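Sulard Karting Club, minutes, August 2021

I'm typing these up from my scribbles, so shout if I got you wrong! Tuulikki Valtonen ran the meeting and we had 9 people in the room.

Last race at Wilel: we scored 99 points as a team, which puts us on 433 for the season. Rodel Abella lost the second heat with a chain problem and he's still sore about it (fair enough). He wants a spare chain in every trailer. Agreed.
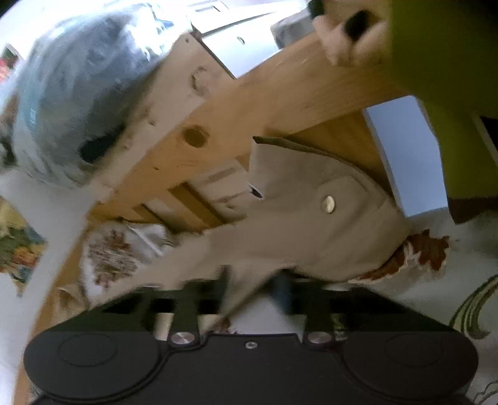

Beige fabric, close up

Engine money: Dodach wants $500 for the rebuild. I said pay it, Tuulikki wanted one more quote first, and we went back and forth for ages. She'll call Delić and let us all know.
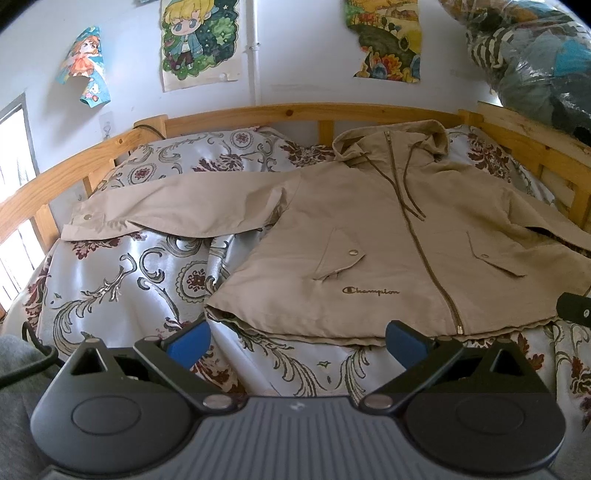

Beige hooded jacket with brown zipper and drawstrings

Practice: we're moving the start earlier so the younger drivers get a longer run. Rodel will tell the track.

Winter series entries open in February. Names to me, please!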